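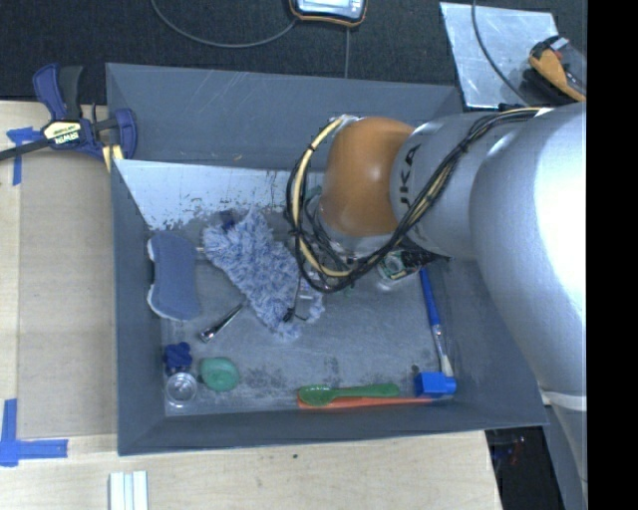
Book 8, p. 681

August, 10.40 am

Cleaning bits, continued. Grey bin on the bench, usual one, worn floor and all. Sponge and the blue-and-white duster are in it, sponge up against the left wall.

Kamol Chuensuk reckons the Tornard sponge outlasts the Drundard by a mile. Maybe. I've wrung both out 4 times under the same tap and I can't tell them apart by feel. His notes say "noticeably firmer" with nothing measured. Firmer than what, and after how long drying? Asked him to put a weight on it next time and write down how far it squashes.

The narrow-waist shape is supposed to be easier on the hand. I have my doubts. It does stand up by itself on its edge, I'll give it that, and a plain block does too.

Duster: the Mansour leaflet claims microfibre holds dust "until washed". Wiped the top of the storage cupboard with it, then gave it one shake over black card. Plenty came off. I'm not calling that a fail on one go, but I wouldn't copy the leaflet wording into our summary either. Strands fan out nicely on a flat floor. Corners are another matter – the ends fold back on themselves and you end up pushing the grit along.

Marks on the bin floor: the smudge near the lower centre-left and the stain above the spoon are both going in the book now so that no one claims them later as a result. Same for the scratches on the back wall. If we want to say anything about cleaning power we need a fresh patch of known muck, same size each time. Kamol suggested cold tea. Fine by me, but measured, please, not sloshed.

Still to do
Tea patches, 2 per sponge
Wash duster, dry overnight, repeat shake on black card
Find out whether the Zedard refill is the same fibre or only the same colour

Spoon goes back to the tearoom drawer when we're finished.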